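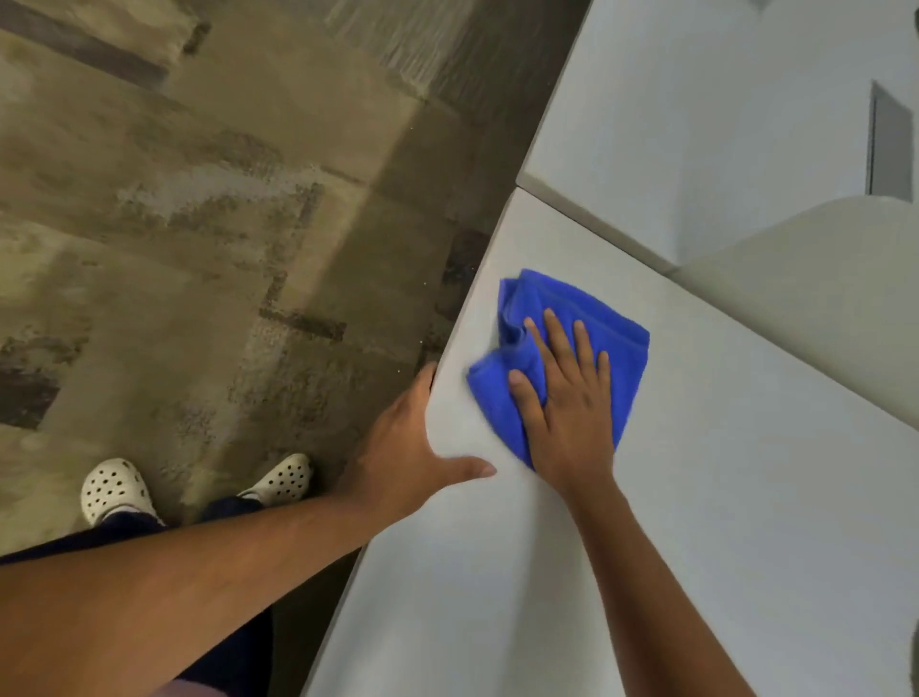

Fold mountains are the bit of the landforms unit I get the most messages about, so I've put all the usual questions on one page. The basic idea is that layers of rock get squeezed from the sides and, having nowhere else to go, they crumple. Look at the blue cloth under that right hand, with the creases and folds where it gathers round the fingers – that's a pretty decent mountain range, if you imagine it a few thousand kilometres long and made of limestone. The tabletop isn't much like the Earth's mantle, I'll admit, but you can try it at home with any cloth and it'll stick in your head better than my notes will.

What's actually doing the pushing?

Tectonic plates. The Earth's outer shell is broken into big slabs which creep along at a few centimetres a year (people always say the speed your fingernails grow, and I've never found a better comparison). When two of them move towards each other, the rock in between gets squashed. Over millions of years even hard rock will bend if the pressure is steady and it's deep enough down to be warm.

Why doesn't the rock just snap?

Sometimes it does! A snap with movement along it is called a fault, and you'll find plenty of faults in fold mountains too. Cold rock near the surface is brittle and tends to break. Rock further down is hotter and under more weight, so it bends slowly. Most ranges have a mixture of both, so don't write in your answer that fold mountains have no faults.

I keep mixing up anticlines and synclines. Help?

An anticline is the fold that arches up, and a syncline is the one that sags down. My trick is that "syncline" starts like "sink". One of my old students, Ivone Barros, thought of the A in anticline as the shape of the fold itself, with a pointy top, and I've been pinching that one from her ever since.

Is an anticline always a hill and a syncline always a valley?

No, and this catches people out. The top of an anticline gets stretched as it bends, so it cracks, and then rain, ice and rivers get into the cracks and wear it away. Give it long enough and the anticline can end up as a valley, with the syncline next door left standing as the high ground. Snowdon in Wales is the one I usually mention, as there's a syncline running through the summit.

Which examples do I need to learn?

The Himalayas, the Alps, the Andes and the Rockies are the ones that come up in nearly every textbook. For the exam I'd pick 2 and learn them properly. I'd go for the Himalayas (two continental plates colliding, India pushing into Eurasia) and the Andes (an ocean plate sliding under a continental one), as that gives you something to compare.

Why are there volcanoes in the Andes but hardly any in the Himalayas?

Lovely question. In the Andes the ocean plate is sinking, and water carried down with it helps the hot rock above to melt. The melted rock rises and you get volcanoes. Under the Himalayas there's no ocean plate going down any more, just thick continental crust piling up, so very little of it reaches the surface as lava.

What are young and old fold mountains?

"Young" means tens of millions of years, which is a funny use of the word, I know. The Alps and Himalayas are young, so they're high with sharp peaks. The Appalachians and the Urals are old, and they've been worn down into lower, rounder shapes.

How can there be seashells at the top of a mountain?

The rock up there started as mud and sand on a sea floor. Shells were buried in it, it hardened, and then the plates closed up and lifted the whole lot. There's marine limestone near the top of Everest – it still makes me grin every year.

How long should my answer be for the 12 mark question?

Two sides is plenty. Do a labelled sketch first, with arrows showing where the pressure comes from, and then write around it. I see far too many answers with no arrows.

Can I use your diagrams in my own lessons?

Yes, please do. They're in the landforms folder with the worksheets, and the cross-section of the Andes is the third one down. If you spot a mistake, drop me a message and I'll fix it. The volcano page should be up in December.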